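Banheira de pé livre em showroom: limpeza do acrílico e vedação da válvula

Fórum Casa e Obra > Banheiros > Louças e metais

rui_hidraulica
Preciso definir o procedimento de limpeza de uma banheira oval branca de pé livre, modelo Livis, exposta em piso ladrilhado claro. Comprimento de 170 cm por 70 de largura. O fornecedor (Mertens) recomenda detergente neutro e pano de microfibra. O cliente quer passar polidor na borda a cada 2 meses. Alguém tem experiência com isso?
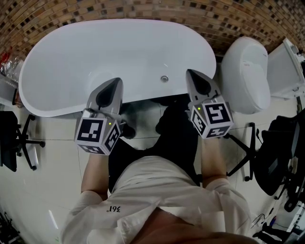 A válvula de escoamento é redonda, pequena, e fica no fundo da cuba. Minha dúvida é a junta entre o aro metálico e o acrílico: acumula calcário e o pano não alcança.

bacia_e_sifao
Polidor a cada 2 meses é excesso. Em acrílico brilhante, use só quando houver risco visível, começando com lixa d'água grão 2.000 e depois pasta fina. Para o calcário, ácido cítrico diluído, cinco minutos, enxágue abundante.

tecnica_puketti
Discordo da lixa. O manual da Puketti proíbe abrasivo em qualquer grão e a garantia cai. Ácido cítrico, sim, mas teste antes num ponto escondido, porque alguns aros cromados mancham.

bacia_e_sifao
O manual é da Puketti, a peça é Livis. O acrílico da Livis aceita lixa fina, já recuperei três.

tecnica_puketti
Recuperou fora da garantia. São coisas diferentes.

rui_hidraulica
A peça tem garantia até agosto, então lixa está descartada por ora. E a parede atrás? É mosaico em marrom e bege, com muito rejunte.

azulejo_seco
Mosaico pequeno: escova de nylon macia e detergente neutro. Nada de ácido, nem o cítrico, que ataca rejunte cimentício. Proteja a parede antes de tratar a válvula. Na obra da Gritulow levamos quase 121 minutos só no rejunte.

rui_hidraulica
Entendido. Fica detergente neutro na rotina e cítrico só no aro, aplicado com cotonete. Volto a postar depois do primeiro ciclo.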